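About Plusum

Small robotics workshop in Clorkalton, 6 of us, one long corridor, too many cables. Started by Suha Azar. Nizar Mahasneh runs the training side and most of the open days.

Open day is in October. Doors at 10. Come in, pick up a hand-held gripper, have a go at a bag with a zipper. Soft stuff is what we do mostly: bags, cloth, pouches. Last year's visitors left us 444 tries, and Suha went thru every one of them.

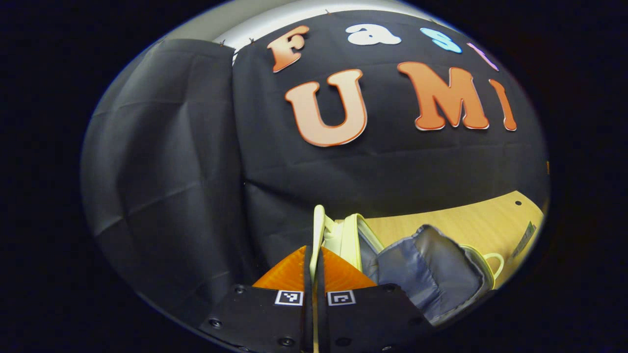

Do I need to book for the open day?
Just turn up, but groups over 6 should email Nizar first so we can split you into two rounds.

Demo talk is upstairs in the Miranda room, 76 seats, fills up quick. Nizar talks, Suha takes questions, then back down to the benches for anyone who wants another turn. Kids fine with an adult.

Schools: we also do visits in term time, mornings only. Funerholm students came twice this year and are comming back. Parking behind the building, use the side door.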